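Drawstring trousers

Drawstring trousers are loose trousers held up at the waist by a cord, or by a cord and an elastic band working together, in place of a zipper, a button and a belt. They are worn around the house, at the beach, in bed, at work in warm kitchens and hospitals, and in more and more places besides, and they come in nearly every cloth that can be sewn, from thin cotton and linen to heavy fleece. This article deals mostly with the plain, light-colored kind and with the everyday business of washing, sorting and folding it, a subject that takes up rather more of a household's time than people like to admit.

Waistband and cord

The simplest waistband is a fold of cloth stitched down to make a tunnel, with a cord run through it and brought out at the front. Most modern pairs add elastic, which gathers the cloth into a row of small pleats when it is at rest and lets it open out again when the trousers are pulled on. The cord then does the fine adjustment. Where it leaves the tunnel there may be a sewn buttonhole or a metal grommet, either of which keeps the cloth from tearing as the cord is tugged back and forth over the years. On pale trousers the cord is often white or close to the color of the cloth, and it can be surprisingly hard to find among the gathers, as anyone who has dressed in the dark will know.
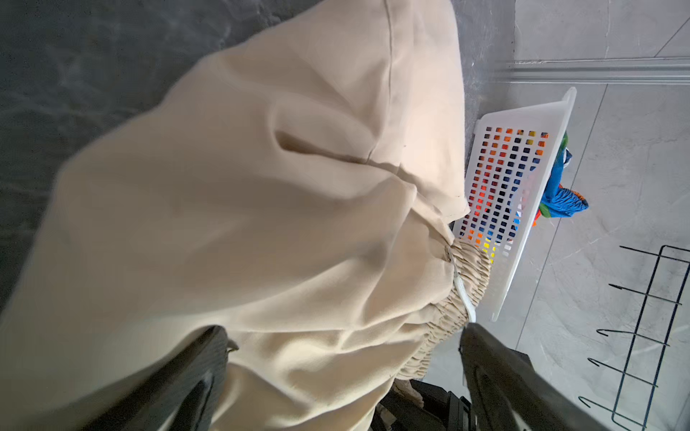 Washing and sorting

Cream, khaki and off-white trousers are usually kept apart from brightly colored things in the wash, above all on the first few occasions, when a new red or navy garment may still give up some of its dye. The household writer Osaze Ekpo, whose Wernivard handbook has gone through several printings and is still passed around in a good many families, advises tying the cord in a loose bow before the trousers go in, so that it can't slip back into its tunnel. Should it do so anyway, the old remedy is a safety pin fastened to one end and worked along through the cloth with the fingers, a little at a time (it takes patience, and a good chair helps).

Perforated plastic baskets are popular for this work because they are light, they rinse clean, and the holes let air reach the clothes. They also let a person see at a glance what colors are inside, a small mercy when there are several baskets about.

Spreading and folding

Loose trousers of this sort hold wrinkles and don't fall naturally into a crease, so it pays to lay them out flat first. Any smooth, clean surface will serve: a bed, a table, a stretch of floor. The waistband is taken in one hand and the legs drawn out to their full length, after which one leg is laid over the other and the whole is smoothed from the top down.

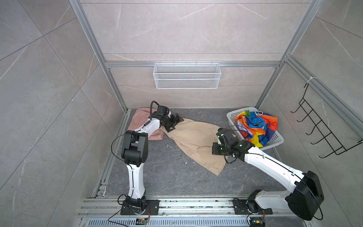
Photo: Kandbridge Household Archive

The gathered waist is always narrower than the cloth below it, and the folded trousers take on a long, tapering outline that no amount of pulling will square off. The Camacho fold, taught in home economics classes in Julley for almost 50 years, makes the best of this by turning the waistband down first and then bringing up the hems to cover it. Others prefer to roll from the hem, with the cord tucked inside, and a rolled pair does sit very nicely in a drawer or a wire basket.

See also

Elastic
Laundry basket
Pajamas
Waistband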